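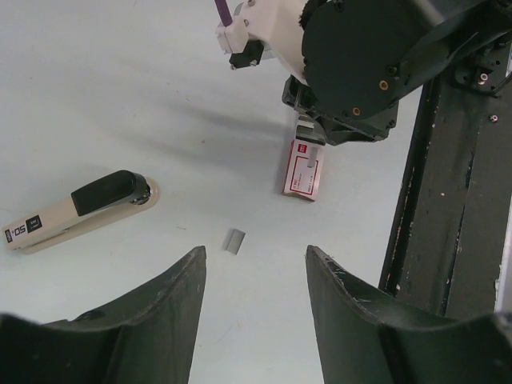
24 Mar 2020

Stapling bench, Lomthorpe workshop. Beige stapler, the Lelisura sample packs, and the jam.

Carrying on from the last entry. The Lelisura packs are a folded cover sheet, the swatch pages and the order form at the back, one staple top left. Yilma want them flat enough to mail in an ordinary envelope, so no brads and no clips. Treasa cut the covers from the Broveo card, the gray one with the toothy side out. It folds well along the grain and badly across it. A few covers had been cut the wrong way and I put those in the scrap tray before starting, so if the pile looks short that's where they went.

First packs went through the beige stapler without trouble. Legs closed flat on the back, crown sitting square to the edge. Then the crown started to stand up on one side, and after that one leg folded under before it got through the card. Pulled those by hand with the remover and set the sheets aside. The holes show on the cover but the inside pages can be used again.

Tried in this order:

Fewer pages. Took the order form out and stapled the rest. Same folded leg, a little less often.

More pressure, heel of the hand over the front of the black cap. No better, and the card marked where the base pressed up into it.

Turned the pack over and stapled from the back. Cleaner on the cover, but then the points are on the face, and Yilma won't have that.

Opened the top and took the strip out. One staple was lying sideways in the channel at the front, under the driver. Picked it out with the fine tweezers. Wiped the channel with a dry rag and got gray dust out of it, more than I expected, probably off the card. Put the strip back, closed it, fired a few into scrap.

After that it ran properly again. I think the sideways staple was the whole problem and the card only made it worse. I can't rule out the strip itself, as I put the same one back in and it was a short one by then.

Note on loading. Niamh Sheehan joins the leftover end of a strip to a new one to save throwing it away. I have done the same. On thin paper it makes no difference, but on the card the joint seems to be where they turn. For this job load a whole strip and keep the ends in the jar for office use. The jar is on the shelf over the sink.

Small square piece of gray metal on the table near the stapler. I don't know what it is from. Looked at the stapler and the remover and couldn't see anything missing on either. It is now in the envelope marked "bench, loose" in the top drawer. If it's yours, take it, and cross it off the front of the envelope.

The little red-and-white box goes back in the supplies drawer and does not live on the table. Things left out get covers put down on top of them, and then somebody leans on the pile. I lost 2 covers that way today, both with a corner pressed in.

Wiped the tabletop before laying out the next stack. Some of the smudges won't come off with water. They don't transfer to the card (rubbed a scrap across them, both sides, nothing), so I left them. Alcohol might shift them but I didn't want to try it with the packs so near.

Anvil plate. Checked it was turned to the closed setting, which it was. On the other setting the legs go outward and catch on the next pack in the stack. That happened in November with the price lists and it took most of a morning to separate them.

Position. Using a card corner taped to the base as a stop works well. Push the pack into it, staple, pull straight back - don't lift first, because the back sheet drags. Distance from the fold is set by eye from the sample Treasa signed. The signed sample stays clipped to the job sheet. Please don't staple it into anything.

Whole run is some 1,000 packs if Yilma confirm, and I would not want to do that by hand on a desk stapler. It's fine for the first batch. For the rest we should ask about time on the saddle stitcher, or at least get the long-arm one down from the loft and see if it still closes. Niamh says the spring went. I haven't looked.

Left to do:
- swatch pages for the second color, still under the weights, leave until flat
- re-cut the bad covers with the grain running along the fold
- ask Yilma if the order form can go in loose. That would take the heaviest sheet out from under the staple
- new rag for the bench, the old one is full of dust
- try one whole strip start to finish on the card and write down where it jams, if it does

Finished packs are in the lidded tub by the door, all facing the same way, covers up. The pulled ones are in the tray next to it with a slip on top. Don't mix them.

T. - the remover has gone a bit loose at the pin. Still works if you hold it by the sides.

5 shares
2 comments

Lomthorpe workshop notebook | Contact | Back to top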